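Storing and Repairing Manga Volumes at Home

Paperback manga is glue-bound on cheap, acidic paper. It yellows from the outer edges inward, and the spine cracks first at the point where the book is opened widest. Most of the damage is preventable.

Shelve volumes upright and fairly snug. A volume that leans for a year will keep the lean. Leave a finger's width behind the row so air can move, and keep the shelf off an outside wall. Direct sun fades red spines first – orange and pink follow.
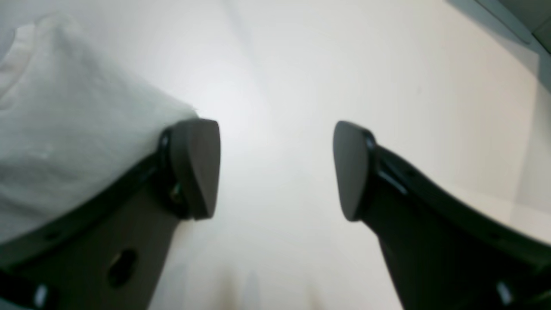
For a loose page, use PVA bookbinding glue, never a glue stick or clear tape. Put a thin line along the inner edge with a toothpick, seat the page, and slip waxed paper on both sides. Close the book and leave it under a weight overnight.

Dust jackets can be covered with uncoated polyester film. Cut the film 5 mm taller than the jacket and fold, don't tape. Old PVC covers should come off, as they turn sticky and lift the ink.

Long series are easier to keep in boxes. Stand the books spine up or lay them flat, never on the fore edge, and label the box by series and volume range.

Visitación Esteban
Updated Sun 25 September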